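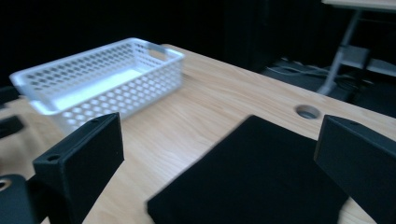 Gripper view of a table at the Tridley Open Day, with a black cloth between the fingers and a white perforated basket behind it.

Tridley Open Day

The Tridley Open Day was a public demonstration of robot manipulation research held at the Tridley workshop in Surkgate. It was run by the Trusel group, which studies how robots can learn household tasks from people using hand-held grippers. The event took place in February and had 253 registered visitors. It is mostly remembered for its cloth-handling table, where members of the public could try the same tool the group used in its own work.

Background

The Trusel group moved into the Tridley building after leaving shared rooms at a technical college. The building had been a furniture showroom, and the group kept the large ground-floor hall in one piece. Hildegard Dreßler, who led the group at the time, had wanted visitors to see ordinary working sessions. An earlier plan for a stage show with a moving arm was dropped in favor of open tables.

Entry was free, but places had to be booked. Visitors came in groups by time slot, each slot lasting 40 minutes. School classes were given the morning slots.

Layout

The hall was divided by dark curtains into working bays. Each bay had a table with a light-colored wooden top. The main route ran past the cloth table, then a sorting table with kitchen items, and ended in a side room with seats and a screen. A short film about the group's work played there all day.

Cloth table

The cloth table was the busiest part of the event. A visitor held the gripper in one hand and used it to pick up a piece of fabric, carry it, and put it down in a storage basket. The gripper has two blocky black fingers that face each other, and a camera on the tool looks out past them toward the table. Staff let each visitor make one practice attempt before recording began.

The task was set at two levels. In the first, the cloth only had to end up inside the basket. In the second, it had to be laid flat on the bottom. Most visitors chose the first level. Children under 12 took part with an adult beside them.

A flat cloth is a common test object in this field. It has little height for the fingers to close on, and it changes shape as soon as it is lifted. A usual method is to press down near a corner, pinch a small fold, and then raise the tool slowly. Staff showed this method at the start of each slot. Black fabric adds a further difficulty for camera-based systems, as folds and edges show up less clearly than they do on lighter material.

Recordings

The group kept 821 recordings from the day, counting all tables. Of these, 174 came from the second level of the cloth task. Visitors signed a consent form before taking part and could ask to have their attempts deleted. Recordings that were stopped early were kept in a separate set and later used to train a program that flags failed grasps.

The recordings were labeled by staff at Tridley over the following weeks. A written report by Dreßler was issued on April 1, 2020. It covered the running of the event, the form of the recordings, and changes suggested for later visits, including lower tables for younger children and longer slots at the cloth table.

Related events

A smaller demonstration was held afterward at Srithong, using 2 of the tables from Tridley. It was open to invited teachers only and left out the kitchen items. The cloth task was kept in its first form, with the same practice attempt and the same consent form.

See also

Hand-held gripper
Learning from demonstration
Cloth manipulation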